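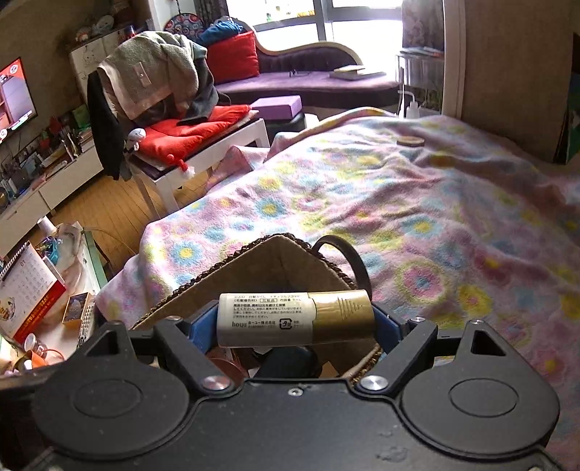

Kleine Tube, goldfarbene Kappe: Haarfarbe der Marke hoyu mit japanischem Etikett.

Die Rückkehr der Farbe

Wer im Juni durch die schmale Gasse hinter dem Hafen ging, hörte den Salon Kairys, bevor er ihn sah. Föhne, Radio, Gelächter - und dazwischen die Stimme von Gus Halvorsen, der seit 1980 Haare färbt und sich immer noch freuen kann wie ein Lehrling, wenn ein Kupferton genau so leuchtet, wie er ihn im Kopf hatte. »Kupfer ist das Schwierigste und das Schönste«, ruft er quer durch den Raum. »Morgens sieht es anders aus als abends, und im Regen noch einmal ganz anders!«

Gefärbt wird ja schon ewig. Henna kannte man im alten Ägypten, und im Rom der Kaiserzeit waren blonde Töne so begehrt, dass man mit allerlei Laugen experimentierte, oft zum Schaden der Kopfhaut. Erst die Chemie des 19. Jahrhunderts brachte Farbstoffe hervor, die im Haar selbst entstehen: kleine, fast farblose Moleküle, die in die Faser wandern und sich dort mit Hilfe von Wasserstoffperoxid zu größeren verbinden. Ich finde das bis heute wunderbar. Man rührt eine blasse Creme an, wartet eine halbe Stunde und hat Kastanie auf dem Kopf.

Halvorsen führt über all das Buch. In seinem Rezeptheft stehen 254 Mischungen, manche mit Bleistift, manche mit Flecken, die gleich als Farbprobe taugen. Blättert man darin, liest man nebenbei eine kleine Geschichte der Mode: die Strähnchen der Achtziger, das tiefe Aubergine der Neunziger, dann, ab 2000, plötzlich diese breiten blonden Balken, über die er heute nur den Kopf schüttelt. (Gemacht hat er sie trotzdem, und zwar gut.)

Sein Kollege Kristaps Stankevičius ist eine Generation jünger und mag es leiser. Er arbeitet am liebsten mit Grau. Immer mehr Kundinnen wollten ihr Silber behalten, erzählt er, aber bitte mit Glanz und ohne Gelbstich. Dafür tönt er mit einem Hauch Violett, das Gelb neutralisiert - der alte Trick vom Farbkreis, den man im Kunstunterricht lernt und dann vergisst. Manchmal sitzt er zwei Stunden an einem Kopf, und am Ende fragt die Nachbarin, ob man im Urlaub gewesen sei. Schöner kann ein Kompliment kaum ausfallen.

Und zu Hause? Beide haben nichts gegen das Färben im eigenen Bad, solange man die Anleitung liest und den Verträglichkeitstest 48 Stunden vorher macht. Halvorsens wichtigster Rat gilt der Menge: Bei langem, dichtem Haar reicht eine Packung fast nie. Und den Ansatz zuerst, die Längen später, sonst werden die Spitzen viel zu dunkel.

Am Nachmittag holt er noch einmal das Heft hervor. Eine Stammkundin wünscht sich das Rot ihrer Hochzeit zurück, und Seite für Seite suchen die beiden gemeinsam danach.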